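Can a machine do the laundry yet? I went to the Flinirmont open day in Pisville in July to find out. The doors opened at 2, and Jirnum had the laundry table – two arms and a pile of clothes. 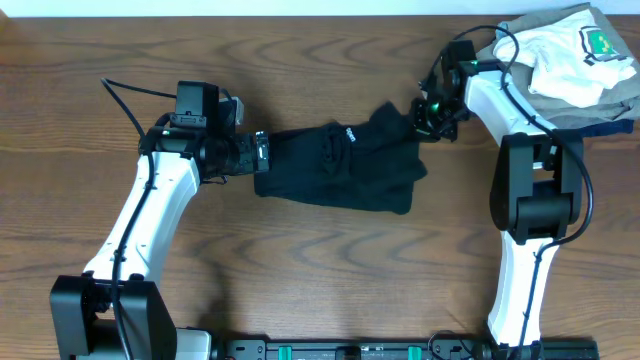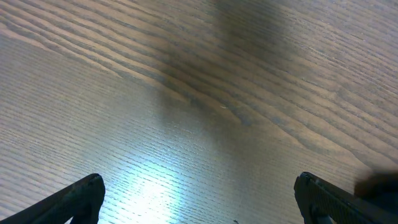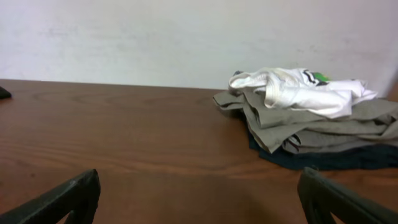 Visitors got a sheet with the team's own numbers. Of 283 folding attempts since spring, 32 needed a person to step in. Shirts do better than socks. I can fold a basket faster, and the staff didn't argue. They want 6 more months before trying it in a real home. Parking is free behind the building.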